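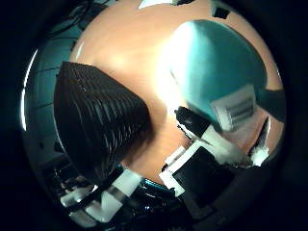 Teal against orange-tan, under strong light.

Picking a Paint Color and Living With It
October 2023

Sânziana Văduva has mixed paint for other people's walls for 12 years, most of them behind the counter at Zamfir, a paint and wallpaper store on the main street in Ferent. The store fan deck has 1422 colors in it. She says most customers end up choosing from the same small part of it.

"People come in and say they want something different, and then they go home with an off-white," she says. "I don't mind that. Off-white is a good color for a lot of rooms. I just want them to look at the others first."

She started out hanging wallpaper with an uncle and took the store job when her knees began to bother her. In January, when the trade is slow, she still does a few house calls. She prefers those to the counter. At the store she has to take the customer's word for it that the living room is bright.

"Everybody says their room is bright," she says. "Then I get there and it faces north with a big tree outside the window. A gray that looked clean in the store will look blue in that room, and a bit sad."

Her first question is always what time of day the room gets used. A kitchen where people eat breakfast is one job, and a den where they watch television at night is another. Lamps matter more than customers expect. Warm bulbs push yellows and oranges forward and can make a green look muddy. She asks people to buy their bulbs before they buy their paint, and very few do.

She is also firm about samples. Zamfir sells them in 500 milliliter cans, and she would like customers to put all of it to use. Small squares painted straight on the wall don't tell you much, she says, because the old color is all around them. She has people paint a large sheet of heavy paper, two coats, leaving a white border, and move it from wall to wall over a couple of days.

"Put it behind the sofa. Put it in the corner by the door. The corner is where it goes dark, and that's where you find out if you like it."

Strong colors are where most of the arguments start. Her view is that a strong color does best next to another one of the same strength, and that people get into trouble when they paint a single wall and leave everything else pale. She is fond of blue-green with orange, a pair she says older customers remember from kitchens they grew up in and younger ones think is new.

"Turquoise all by itself can look like a swimming pool. Give it something warm and it calms down. It doesn't have to be paint. A table will do it, or a rug, or the floor if you have a nice floor."

One of her regular customers is Florin Marinescu, who runs a small painting business called Wandale and has been sending homeowners to her since he started it. He joined us for part of the afternoon while his order was on the shaker. His own complaint is about timing.

"They choose the color the night before I come," Marinescu said. "I've got the drop cloths down and they're still holding up two cards. Then I paint it, and they don't like it, and I'm back in a week."

He counts the second visit as part of the price now. He also tells people to wait until the second coat has dried before they make up their minds. Flat paint in particular changes a good deal as it dries, and a wet wall has upset more than one client who was perfectly happy the next morning.

Văduva agreed with him on the waiting. They don't agree on ceilings. He paints nearly all of them plain white and would like to keep it that way. She thinks a ceiling should carry a little of the wall color, one part in three or so weaker still for a low room, and she has talked several of his clients into it.

"More masking," Marinescu said. "That's what that is."

On finishes they were closer. Both use matte in bedrooms and an eggshell where there are children or dogs. Neither likes high gloss on an old wall, where it shows every patch. For trim, Văduva has been selling a lot of Plitport satin this year, mainly because it levels well with an ordinary brush.

I asked her what color her own place is. The hall is a dark green she has repainted twice in the same shade. The bedroom is off-white.

"The kitchen I'm still deciding," she said. "The sheet has been leaning on the refrigerator since summer."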